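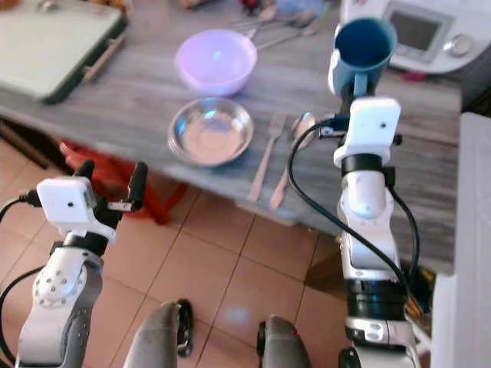
## Clearing the table: which tips hold up

Every spring I get the same advice from magazines, and most of it makes more work. I tried a few of the usual ones on our kitchen table.

- **"Stack as you go."** Fine for plates. A plastic bowl jammed inside a steel one takes two hands and some swearing to get apart. I leave the lavender one and the shallow steel one side by side until the sink is free.
- **"Sort cutlery by type."** Why? Forks and spoons go through the same water. Gather them in one bunch and sort at the drawer.
- **"Mugs first."** This one I'll allow. Mugs tip, and the blue one sits too close to the appliance for my liking.
- **"Use a tray."** Only if it's kept within reach. Harriet Dunleavy swears hers saves 11 trips a day. I got 4, and one of those was to fetch the tray.

Skip the special table spray. A damp cloth does it, then a dry one.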